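Boletim da Oficina de Bairro
11 de março de 2023

Da bancada para casa: a água que se perde sem a gente ver

Queridos leitores, março chegou e com ele aquela vontade de pôr a casa em ordem antes que o calor aperte, de abrir os armários, arejar a arrecadação e, já que estamos com a mão na massa, espreitar debaixo do lava-loiça (eu sei, eu sei, é o sítio de que todos fugimos, e eu fujo tanto como vocês). Neste número quero falar-vos de canos. Parece um assunto seco para um sábado de manhã, mas recebi tantas mensagens desde o boletim anterior que já não tinha como adiar.

Tudo começou com uma carta da Kalliopi Softić, leitora antiga e muito querida desta casa, que vive num rés do chão com um quintalzinho e passou o inverno inteiro a ouvir uma pancada na parede sempre que fechava a torneira da cozinha. Primeiro culpou o vizinho de cima. Depois culpou a máquina de lavar, que coitada já tem idade para a reforma. Ao fim de umas semanas pediu ajuda ao primo, o Ognjen Mladenović, que encostou o ouvido ao azulejo, mandou abrir e fechar a água umas quantas vezes e deu logo com o problema: o tubo estava à solta. Quem o instalou tinha poupado nas abraçadeiras, e o cano, sem nada que o segurasse, batia na parede cada vez que a água parava de repente.

Uma abraçadeira custa cêntimos, minha gente! E no entanto é a peça que mais falta nas instalações que vamos visitando, talvez por ser tão modesta que ninguém se lembra de a pôr na lista das compras. O Ognjen recomenda uma a cada 50 centímetros nos troços horizontais de tubo plástico fino, e um bocadinho mais juntas perto das curvas, que é onde o tubo gosta de fugir. Nos troços verticais pode-se espaçar um pouco mais. Se o tubo for de água quente, não apertem demasiado: ele estica e encolhe com a temperatura, e precisa de deslizar um nadinha dentro do anel, senão fica a ranger a noite toda como uma cama velha.

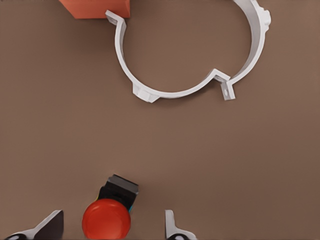

Uma abraçadeira branca, com a patilha furada para a fixação.

A Kalliopi acabou por comprar as dela na Milošević, a loja de ferragens ao fundo da rua do mercado, onde ainda nos vendem uma peça avulsa sem fazer cara feia. Levem convosco um pedacinho do tubo, ou pelo menos a medida exterior apontada num papel. Eu já lá fui três vezes na mesma tarde por confiar na memória e não vos desejo essa vergonha. E reparem também no parafuso, porque o que serve para madeira não serve para tijolo, e a bucha errada cai da parede ao primeiro encontrão.

Enquanto tratava das pancadas, a nossa leitora descobriu outra coisa, e é aqui que eu queria chegar. A fatura da água andava esquisita desde agosto. Não era nada de escandaloso, subia devagarinho de mês para mês, e ela foi pagando e resmungando, como fazemos todos. Por insistência do primo, fez então o teste do contador, que é a coisa mais simples do mundo e que eu peço a todos que façam este fim de semana.

Fecha-se tudo: torneiras, máquinas, autoclismo, a rega do quintal. Vai-se ao contador e apontam-se os números todos, incluindo os vermelhos, que são os que contam os litros. Depois vai-se à vida durante 60 minutos, sem lavar as mãos, sem encher a chaleira, sem deixar ninguém ir à casa de banho (com crianças em casa, boa sorte, e façam-no à noite). Quando se volta, os números têm de estar iguais. Os da Kalliopi não estavam. Tinham andado 13 litros, e a água saía toda por uma união mal vedada junto à torneira do quintal, direitinha para a terra do canteiro. Explicou-se assim, de caminho, o tamanho extraordinário das hortelãs dela, que ganharam uma fama na rua que afinal não era toda da jardineira.

O arranjo levou uma tarde. O Ognjen desenroscou a união, limpou bem a rosca com uma escova velha, deu umas voltas de fita nova no sentido do aperto e voltou a enroscar à mão, com um quartinho de volta de chave no fim. Há quem aperte com toda a força do braço, convencido de que assim veda melhor, e acaba com a peça rachada. No dia seguinte repetiram o teste e o contador não se mexeu. Ela telefonou-me toda contente, e estivemos uma boa meia hora à conversa, metade sobre canos e metade sobre a receita do arroz-doce da mãe dela, que fica prometida para outro número.

Para quem vive em prédio, um aviso que me pediram para repetir: antes de mexer seja no que for, procurem a torneira de segurança da vossa fração e experimentem fechá-la. Muitas estão presas há anos e convém sabê-lo com calma, num dia sem inundação. Se não rodar, não forcem. Chamem quem perceba do assunto e avisem os vizinhos da coluna, que agradecem sempre a delicadeza.
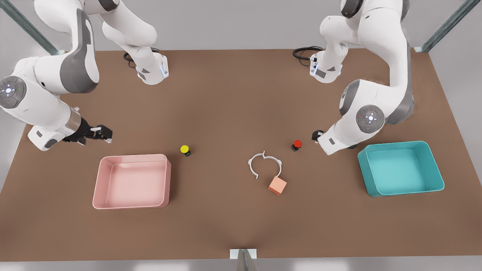 Cartas e recados

Chegaram-nos 558 respostas ao inquérito sobre as oficinas da primavera, e eu confesso que me comovi com algumas. As torneiras ganharam aos estores por uma unha negra, de modo que a primeira sessão será de torneiras, e os estores ficam para a seguinte. Tragam roupa que se possa molhar e, se tiverem em casa uma torneira velha que pinga, tragam-na também, que é a melhor maneira de aprender.

A quem perguntou pela fita de vedar: qualquer uma de boa qualidade serve, desde que seja nova e não aquele rolo amarelado que anda na gaveta desde as obras da avó. As inscrições fazem-se por resposta a este boletim, com nome e telefone. Um abraço grande e até ao próximo número!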